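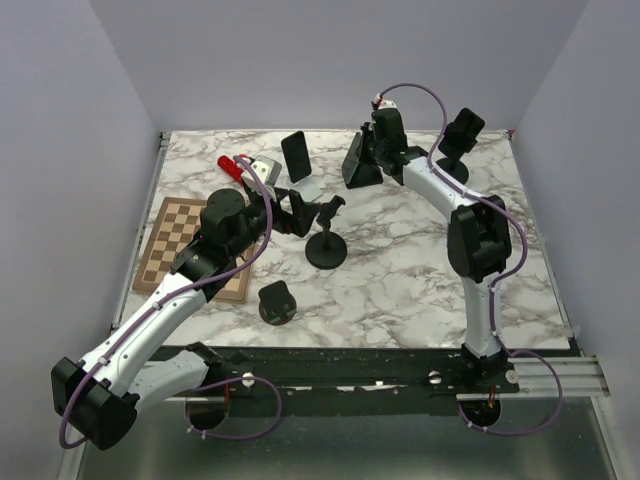 Both arms over the table, left gripper at the middle stand

Wed 13 May, gripper list

> The Skorwood fingers beat the Degefa set on phones and stands. 200 grasps, 2 drops. I'd call it settled.

I wouldn't. Same operator, same table, and the Degefa pads were worn when you started. Do 10 fresh runs per set and send the logs, drops included. 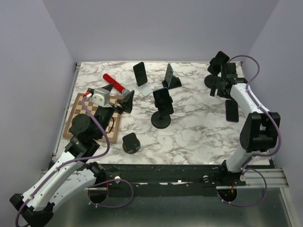
Phones on the stands, one lying flat by the right arm

The flat phone is the grasp I care about. Your table has no line for it.

Jimmont bench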